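Glossy white desktop, faint marks that won't come off

Mosondale Home Board > Furniture & Surfaces

gritpad_40
Need help before Friday. Long white desk, glossy top, curved front edge. Cleared everything off it and now I can see faint marks all over. Tried dish soap, tried a damp microfiber. Nothing. Two bottles left to try but don't want to wreck the shine. Ideas?

stumilley
Magic sponge. Done in 7 minutes.

Mirela Teixeira
NO. Please don't. Those sponges are basically very fine sandpaper, on gloss you get a dull patch and then you're stuck with it forever. Ask me how I know. Post a pic of the desk?

gritpad_40
ok one sec

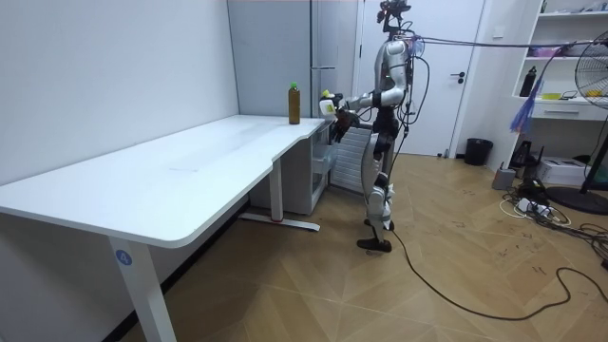 The desk, bottle no. 1 (yellow label) and the brown one with the green cap over by the wall.

stumilley
Nice big desk. Still say sponge, just go light.

ambrosio_k
Can barely see any marks tbh. Are they in the finish or on top of it? Run a fingernail across. If it catches it's a scratch and no bottle is going to fix that.

gritpad_40
Doesn't catch. Feels smooth. Worse near the wall end, thats where the monitor stand was, rubber feet.

Mirela Teixeira
Rubber feet then, I'd bet on it. Rubber can leave a stain in some finishes. Test spot first, underside or back corner. Little rubbing alcohol on a cloth, wipe, dry right away. Don't let it sit - and not both bottles at once!! One, rinse, wait, then the other if you have to.

stumilley
Alcohol is way harsher than a sponge, come on.

Mirela Teixeira
Depends on the finish. Hence test spot.

ambrosio_k
Agree with Mirela. I had a Grurard desk, same kind of white gloss, used it for more than 20 months with rubber feet on it. Alcohol got most of it, not all. Put felt pads under everything now.

gritpad_40
Ok test spot tonight. Whats the sticker glue situation, theres a round blue number 4 on the front leg and I want that off too

ambrosio_k
Hair dryer, low, peel slow. Leg's metal so you can be a bit rougher there.

gritpad_40
thx. will report bakc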